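Folding tips from the Grirton open day

The laundry and bedding page gets more letters than any other part of this site, so when Grirton held an open day in October I went along to watch the folding demonstration. Grirton is developing a machine to fold household washing, and the part the public could see was the teaching side. People fold clothes with hand-held grippers, and what they do is recorded for the machine to learn from. It was set up on a bed and ran for 60 minutes with a short break.

Biljana Bošković ran the session. She learned to fold in the linen room of a hotel and she is strict about it. Most of what follows comes from her, and all of it can be done at home with your own two hands.

Start with the surface. A bed is a good place to fold because it's wide and you can walk along the side of it, but a soft bed lets the garment sink and the folds wander. Pull the quilt tight first. If you have a choice, fold on the firmest cover you own and push spare blankets up to one end.

Lay the garment out fully before you make any fold. Biljana said people rush this step more than any other. Long sleeves should be drawn out to their full length and smoothed from the shoulder down to the cuff. She does one side, then the other, then goes back to the collar.

Zippers need a bit of thought. A metal zipper is stiffer than the cloth around it and will pull a fold off line. Close it most of the way, lay it as straight as it will go, and try to make your folds beside it. If you have to fold across the zipper, do it once only, near the middle.

Plush and velvety fabrics were the hard part of the demonstration. They grip themselves, so a sleeve folded over the body won't slide into place afterwards. Lift it and set it down again where you want it. Pressing hard leaves marks in the pile, so use the flat of your hand and stroke with the nap.

A dark print with flowers all over it is also hard to read. Edges disappear. Biljana's answer is to find the hem and the shoulders by touch and ignore the pattern.

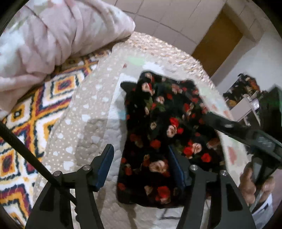
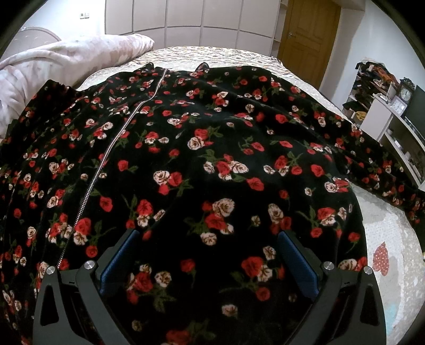
Black rose print garment on the bed at the folding demonstration, folded up in the first picture and spread out in the second.

The grippers have two jaws each and can only pinch, so whoever is using them has to pick the right spot. I found this the most useful thing to watch. With fingers you can grab a handful anywhere and sort it out later. With a pinch you have to choose, and the best spots are the same ones you should be using at home - the shoulder seam, the cuff and the corner of the hem. Take two of those at once, lift, and the cloth between them hangs straight.

Here is the order she gave us for a long-sleeved top or housecoat:

Smooth it flat, sleeves out.
Bring one side in to the middle, then lay the sleeve down along it.
Do the same on the other side.
Fold the hem up to the middle.
Fold again to the collar and turn the whole thing over.

For thick fabric she leaves out the last fold and stores the garment as a longer rectangle. It takes up more of the shelf but comes out with fewer creases. A stack of 8 thick tops is as high as she would go.

Someone asked about folding boards. Biljana has no objection to them for T-shirts, but she finds them too narrow for anything plush. A piece of stiff cardboard cut to the depth of your shelf does the same job. Slide it out once the sides are in.

Someone else asked how many folds had been recorded so far. The count for long-sleeved garments was 339, and Biljana expects to need a great many more. There was no price or date for the machine. The Prasley branch will hold a similar session on towels and fitted sheets, and I've put my name down for that one.

I tried the grippers myself for a few minutes at the end. My first fold was crooked and the second was a little better. At home I've since gone through the jumper shelf using the two-point lift, and it took me 30 minutes, including the ones I had to do over. The fleece dressing gown still won't lie flat. If you have a method for those, please send it in and I'll add it to the page.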